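Journal > Textile Reuse > Section 4.2

4.2 Dark cotton garments

The Dresow sorting hall received over 200 garments in October. Black cotton was graded apart, as fading lowers its resale price in Katene. Printed pieces were kept with plain ones, following Trevaskis.
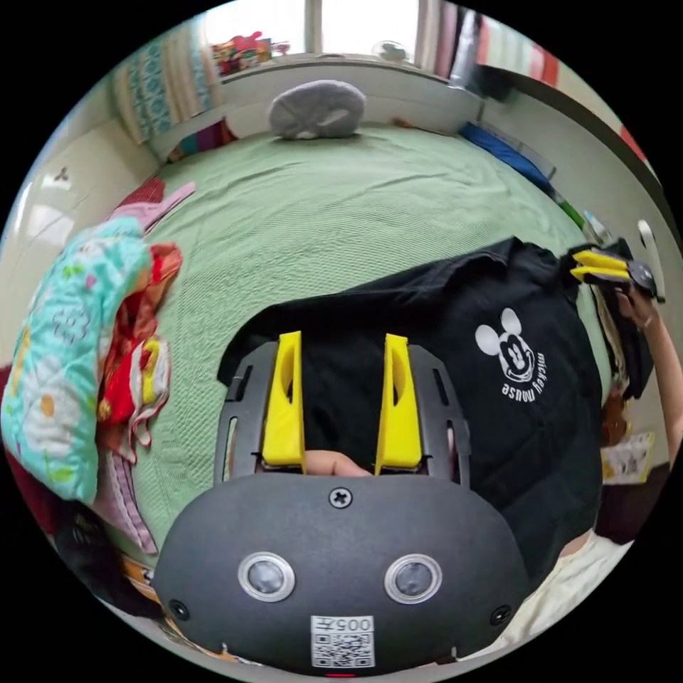
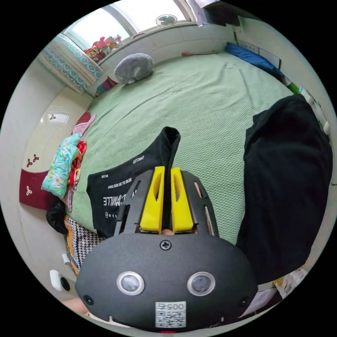

Reading time: 2 min

Figure 2. Black garments. The first has a Mickey Mouse print.

We use cookies to remember your settings.

Recent articles
Wool prices in Clilbridge
Lining repair at Ollalow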